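Call for participants: care and repair of wooden tabletops 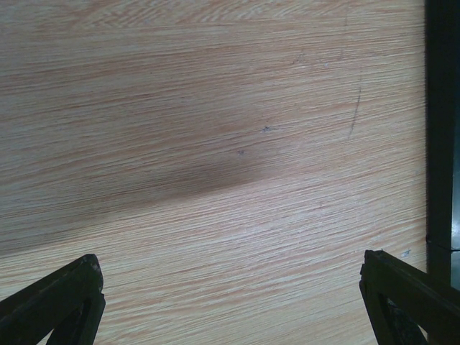 About the study

Flollell is inviting members of the public to take part in a study of how wood-grain tabletops are looked after in everyday use. We are interested in the small marks that build up over time – thin scratches, blemishes and dull spots – and in how people decide whether to treat them or leave them alone. Pale surfaces are of particular interest, as a dark scratch running across the grain is easily noticed on them.

What taking part involves

Participants attend 3 sessions at our Skundville workshop. At each session you will be asked to look over a tabletop, mark on a paper plan any damage you find, and clean the surface following a written method. The final session ends with a short interview. Sessions are held in groups of 4.

Who can apply

You must be aged 18 or over and able to stand at a table for up to an hour. Experience of woodwork or furniture repair is not required. Anyone with an allergy to waxes or oils should say so when applying.

Payment

Participants receive 265 euros on completion of all sessions. Travel within Skundville is refunded on production of tickets.

How to apply

Please write to Myung-ja Yeon, Study Coordinator, giving your name, your age and the days on which you are free. A few lines on the table you use most at home would be welcome – its age, its finish and any marks it has. Applications close on August 30, 2020. All applicants will receive a written reply.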